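I gave up on my language streak in December, on day 70, and I'd like to make the case for doing the same.

I was learning Spanish. Still am, slowly, with the subjunctive stuck in my throat like a fishbone. The app I was using is called Pevis and I've no real quarrel with it — it's cheerful, it's colourful, and it got me from nothing to ordering lunch. What I've gone off is the little number in the corner. By the end I wasn't practising Spanish at all, I was looking after a number. I'd be brushing my teeth at ten to midnight, tapping through the animals unit again (the horse drinks water, the horse drinks milk) so that the number would go up by one. I have known the word for horse since I was 23.

My friend Yareli Zamudio teaches evening classes in Renbridge and she sees this every term. People turn up having done a year or more of daily taps and they freeze when she asks what they had for breakfast. They know the word for toast. They've just never had to go and fetch it with someone waiting.

And the waiting is the bit that matters, I think. When I first rang Eliseo Cuautle, who I was paired with through a conversation exchange, I had four sentences written on the back of an envelope and I'd used them all up before he'd finished asking how I was. It was awful! I sweated right through my shirt. But I can still tell you every word I learned in that call, including the one for envelope, which I had to ask for.
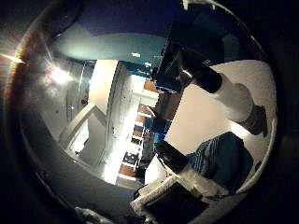
Opinion | Learning habits

Now, the usual answer to all this is that a streak gets you to the table, and once you're there you'll do the real work. Jaxon Beaulieu said so in the comments last time I had a moan, and he's a much better linguist than me, so I did think about it. For some people I'm sure he's right. If you've never kept up any sort of habit, a nudge at teatime is no bad thing, and I'd never tell a beginner in their first fortnight to switch it off.

But I don't think it holds up for long. A streak pays you the same for two minutes of horses as it does for an hour wrestling with a short story, so guess which one you do on a wet Tuesday. It also makes a missed day feel like a disaster. I lost one once before, at 12 days, when I had flu, and I sulked for most of a month and learned nothing whatsoever. My grandmother went years between speaking French and picked it up again each time as if she'd left it on the hall table.

So what am I doing instead? Nothing very grand. I ring Eliseo when we're both free, which might be twice in a week and then not for ages. I'm reading a detective novel set in a made-up port called Quezada, and I look up a word only if it turns up again and annoys me. I write bad postcards. Some days I do no Spanish at all and have a bath.

I do miss the number a bit, mind you. I caught myself reaching for my phone at bedtime last night, and ended up reading half a chapter. The detective has lost his horse.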